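Workshop notebook, February

Paper bench, morning

Started on the backlog from the Cabrera lot. There are 281 sheets in it, mostly maps and large prints, and nearly all of them have been stored rolled since they came in. Gemma wants them flat and in folders before the drawers go to the new room. I said we could do it if the humidity chamber behaves.

The chamber did not behave. Set it for a slow rise overnight and came in at 8:15 to find the wick tray dry on the left side and standing water on the right. The shelf has a tilt. Shimmed the back leg with two pieces of mat board and it reads level now, but it ought to be fixed properly. Asked Baltasar to look at the leg when he has the tools out for the drawer runners.

Refilled with deionized water, 300 ml in each tray. Last month's entry says 3 trays but we only own 2, so whoever wrote that was counting the lid. Corrected it in pencil.

Test strips, same as before: offcuts from the damaged margin of sheet 3257, which was already in pieces when it arrived. Four strips in the chamber, one left out on the bench as a control. Pulled the first after an hour. Still springy, curls back to its old diameter as soon as you let go. Second one after two and a half hours, much better, lies down under its own weight except at the very end. Left the other two in over lunch and they came out too limp, with a faint tide line on one. So two and a half hours for this stock, no more, and check at two.

The coated papers are a separate problem. Plutis board (the shiny stuff used for the exhibition posters) should not go in the chamber at all. The coating gets tacky and will grab whatever touches it. For those, unroll dry, a little each day, with weights along the edges. It is slow. Gemma has an idea about rolling them the other way around a wide core for a night first. I don't like reverse rolling on anything with a coating because of cracking, but she tried it on a duplicate and I couldn't find a crack with the loupe. Will look again under raking light before we say yes.

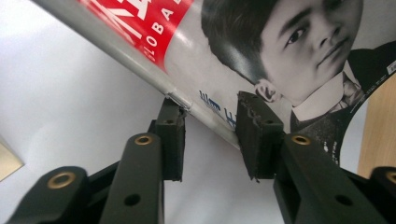 Rolled poster at a slant, gripper pad up against the underside of the roll.

Rolls are now sorted by paper and not by size. I know this makes the shelf look worse. Sizes are written on the tags, so anyone looking for a big one can read the tag. Please leave them in this order.

Tags: soft pencil only. Found three in ballpoint from the last batch and one had already set off onto the sheet next to it. Replaced all three.

Afternoon

First real batch into the chamber at 1:10, five maps, all uncoated, all with sound edges. Checked at two hours. Four ready, the fifth is a heavier sheet and wanted longer. Took the four out and got them between blotters and polyester web, then under the boards with the glass plates on top. Changed the blotters at twenty minutes, again after an hour, and once more before leaving. The first set came off noticeably damp in the middle, dry at the corners, so next time I'll start with two blotters each side.

The fifth sheet has an old repair on the back, brown gummed tape, about a hand long. The tape lifted by itself at one end in the chamber. I let it. The adhesive underneath was swollen and came away with the bone folder and a barely damp swab. There is a stain left that I am not going to chase. Mended the tear with thin kozo and wheat starch paste, which was on its last day. Needs a fresh pot tomorrow. Strain it twice this time — there were lumps.

Baltasar came by for the shelf leg. The foot is threaded and had simply been screwed all the way in. He turned it out and took my mat board away. Two minutes.

Supplies

Blotter is low, one pack left, and we will go through that in a week at this rate. Lurkent has it in the size we use but only by the full carton. Skarari will split a carton but their last lot had a rough side and a smooth side and I had to sort every sheet. Gemma prefers Lurkent and so do I. Order form is on the hook, needs her signature.

Also need: polyester web, wide roll. Distilled water for the paste. A second timer, the white one loses time.

Left for tomorrow

Do not lift the boards before ten.
Make paste.
Raking light on Gemma's duplicate, front and back.
Next five maps picked and lying on the cart, tags facing out. One has a pressed seal in the lower corner, so it will need a cutout in the blotter and no glass over that spot. I drew the outline on scrap and left it with the sheet.
Write up chamber times on the card taped to the lid. The old card says four hours, cross it out.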